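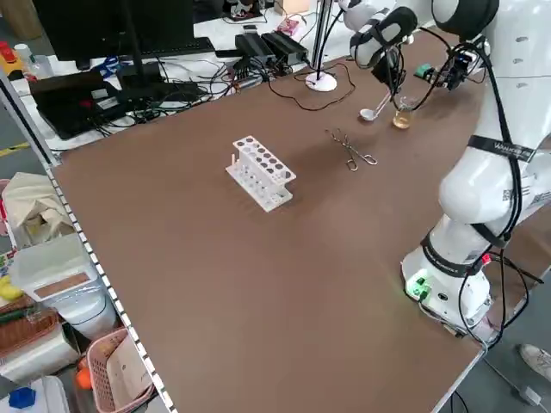 2021-01-02 – Saturday, and yes, I went in anyway

Slept in, ate leftover pie standing up, and was at the bench before lunch. The building was so quiet I could hear the heating tick. I kind of love it like that!

Today was all spoon stuff. The plan I wrote before the break says 500 good examples for the spoon and beaker set, and I'd like that done before everybody gets back and wants the table. I've been leaving the test tube rack and the tongs out while I record, so the model doesn't grow up thinking the world is one spoon and one beaker. I shifted the rack left a bit every so often. Left the tongs alone mostly, then felt guilty and turned them the other way for the last batch.

First hour was slow. My hands had forgotten everything over the holidays and I kept coming in too fast over the beaker, then stopping, then creeping down like I was scared of it. Those are terrible examples – the model picks up the hesitating right along with the rest, and then you've got an arm that dithers over a beaker forever (Gil did exactly that all through July, and I never want to watch it again). So I threw out the first 7 and started over. It hurt, but less than cleaning them up later would.

After that I got into a rhythm. Spoon up, swing over, dip, lift, wait a second, back down, save. I put the radio on low and just went. I got some 100 keepers by the end of the afternoon, which for one person on a holiday weekend is pretty great, if I say so myself. Two were really lovely, smooth the whole way, and I played them back just to admire them. Nerd.

Things to remember for Monday:

Veto still names a file before I tell it whether the run was good, so the bad ones leave holes in the numbering. Ask Sarnard if they've fixed that or if I should write my own little script.

Vary the spoon angle more. I looked back through the list and I'm holding it nearly the same way every time without meaning to.

Do something about the cables. One of them caught a little when I swung wide and I lost a nice run over it.

Labels! I typed "stir" for the whole first batch when I meant "dip." Fixed most of them, I think. Check again with fresh eyes.

Drove home the long way past Vindville, and the lights were still up on all the porches. Soup for dinner, feet on the couch. My wrist is sore from steering and when I close my eyes I can still see the spoon going down. Might go back in tomorrow for a couple of hours if the roads are okay, otherwise laundry.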